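Home > Working Practice > Arms Near Appliances

Print | E-mail
Reading time: 2 minutes

Unloading a washer by robot: the Vustari floor rules

These steps apply to any two-armed unit working at a front-loader.

1. Open the door fully before either arm moves. Keep both forearms clear of the hinge.
2. Mark a standing line 600 mm outside the reach of the arms. No one crosses it while the drives are live.
3. Send one hand to the drum. Hold the other outside with its fingers open.
4. Grip the cloth at the lip of the gasket and pull slowly. If it snags, stop and let go. Do not tug.

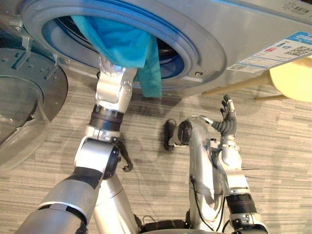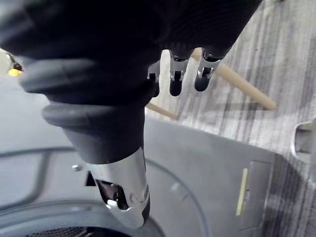 One hand on the cloth at the drum; second picture, fingers and wrist close up.

5. Check the wrist cuff and finger joints after every 9 loads. Look for splits in the rubber and threads caught in the hinges.
6. Tie back straps and cables that hang below the wrist.
7. Write any stop in the log, with the time and the step number.

Units on the Narnov site follow the same list, except that step 5 is done at the end of each shift.

Filed under: Safe Working, Laundry Handling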